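3.2 Equipment Planning and Budget

The cost of a tabletop manipulation station is often reported as the price of its arms. In our experience this figure is a poor guide for a laboratory preparing its first purchase. The Prernodach station was planned under a fixed budget, and we report the main decisions here so that other groups may adapt them.

Spending was divided into four lines: arms and controllers, grippers and cameras, the table and its enclosure, and small objects used in the tasks. Quotations were requested from two suppliers, Gerneo and Zorkuvard. The Gerneo offer was lower for a single arm but did not include mounting plates or spare cables. Once these were added, the two offers were close, and the decision was made on delivery time and repair terms.

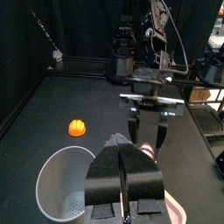 The enclosure line was the one most seriously underestimated. The first plan allowed $896 for the frame, curtains, and work surface together. The final amount was $2,000, and most of the increase came from changes to the frame requested after the safety review. Groups that share a room with other projects should expect a similar review and should ask for its terms before ordering any parts. Curtain fabric was bought by the roll, which left enough material for a second station.

Grippers were treated as consumable items. Fingers, pads, and screws wear at different rates, and a station that waits for a replacement part is idle regardless of the condition of the arm. We therefore set aside $3,080 for gripper parts over the life of the project. Purchases from this reserve are entered in Gil, the inventory system used by our department, together with the operating hours at the time of replacement. A complete gripper is replaced only when its parts can no longer be adjusted within tolerance.

Task objects were the smallest line, at $102. Household and toy items were chosen in place of machined test pieces, as they can be bought locally and replaced on the same day. Small, rounded items with glossy surfaces were included on purpose. They place greater demands on finger alignment than boxes do, and a gripper that is to be used for general work should be tested on them before the supplier's return period ends.

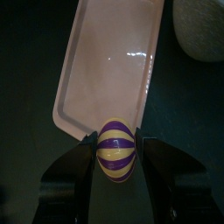 Figure 4. Two-finger grasp of a small egg-shaped object with purple and pale yellow bands; a pink tray lies behind it.

Acceptance tests were carried out in August. Each gripper was tested with the full object set, and the results were attached to the purchase record. We recommend that final payment be tied to these tests, a condition that both suppliers accepted when it was raised before the order was signed. The maintenance schedule that follows from these records is given in Section 3.3.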